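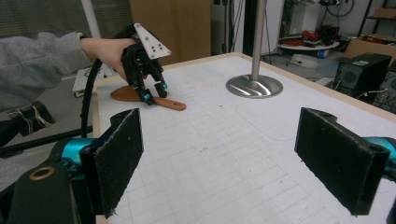

Reading time: 4 minutes

Ticket 248 – Comparison of hand exoskeleton and hand-held gripper on flat kitchen utensils
Status: Resolved, one item carried forward
Opened by: Seren James
Assigned to: Gwion Gwynne
Site: Monerden, manipulation laboratory
Priority: Normal

Summary of the issue

During the September comparison of input devices, operators using the hand exoskeleton reported that thin objects lying flat on the table could not be picked up dependably. The reddish-brown wooden spatula was the item most often named. The same operators did not report the problem with the hand-held gripper. The requester asked whether the fault lay in the exoskeleton, in its calibration, or in the way the task had been set up, and asked that the comparison be suspended for flat objects until an answer was available.

Equipment concerned

Hand exoskeleton, black, with the white triangular mounting plate on the back of the hand and the cyan-blue fingertip caps. Recording software: Zumine, laboratory build.
Hand-held gripper with two black padded fingers.
Gridded white table surface, standard layout.

Log

Entry 1 – Seren James
The problem was reproduced with the spatula placed flat, paddle head to the operator's left. Over 30 attempts with the exoskeleton, the utensil was lifted cleanly in 16. In the remaining attempts one fingertip reached the table before the other and the handle turned away from the grasp. The operator described the closing motion as normal until the last part of the travel. Recordings have been placed in the shared folder under the ticket number.

Entry 2 – Gwion Gwynne
Ticket accepted. Please confirm the following before any parts are exchanged:
Whether the zero position was taken with the hand open and resting on the table, or with the hand raised.
Whether the operator was wearing a long sleeve under the wrist section.
Whether the cable was free to move over the edge of the table during the attempts.

Entry 3 – Seren James
The zero position was taken with the hand raised, as stated in the current instruction sheet. The operator wore a fleece with the sleeve left down. The cable was not secured and ran down the left side past the table edge. No pull on the cable was noticed, although it was not checked during every attempt.

Entry 4 – Gwion Gwynne
The recordings were reviewed. The reported angle of the index finger differs from that of the thumb at the moment of contact, and the difference is present from the first attempt onward. A fault that develops with use, such as a slipping joint, would be expected to grow over the session. Calibration is therefore the more likely cause. Please repeat the zero procedure with both fingertip caps touching the table and run the test again with the same spatula in the same place. Please do not alter the cable at this stage, so that only one condition is changed.

Entry 5 – Elis Gittins
I carried out the repeat test on behalf of Ms. James. With the new zero position, the exoskeleton lifted the spatula in 26 of 30 attempts. The fingertips now meet the table together. Two of the failures followed a change of operator without a new calibration and should perhaps be counted separately. The other two occurred when the hand was turned well to the right, and in both cases I could feel the cable resisting.

Entry 6 – Vlasta Zeman
A note on the comparison itself. The gripper sessions were conducted by operators who had completed the Parry training course, while three of the exoskeleton operators had not. This does not explain the calibration difference, but the two sets of results should not be placed side by side in the report without a remark to that effect. I would also ask that the condition of the gripper pads be recorded. The surface is fuzzy and slightly frayed at the edges, and a worn pad may hold wood differently from a new one.

Entry 7 – Gwion Gwynne
Agreed on both points. A pad condition field has been added to the session form. Replacement pads are held in the Sarkura parts cabinet, and Mr. Samuel has been asked to reserve one pair. The existing pads will stay in place until the current series is finished, so that the conditions do not change midway.

Entry 8 – Emlyn Samuel
One pair of pads reserved. I have also tested a looser cable path, with the cable clipped to the operator's upper arm before it drops to the floor. Resistance at the right-hand limit is lower, but the clip slides on thick sleeves. A strap would be preferable and will be requested separately.

Resolution

The failed lifts were caused mainly by the zero position of the exoskeleton, which had been taken with the hand raised. The instruction sheet has been amended and now requires that both fingertip caps touch the table surface before the zero is stored. Calibration must be repeated at every change of operator. No parts were replaced.

The flat-object portion of the comparison may resume. Exoskeleton results recorded before the amendment are to be marked as superseded and kept – they are not to be deleted.

Carried forward

Cable routing at the right-hand limit of travel has been moved to ticket 268, assigned to Emlyn Samuel.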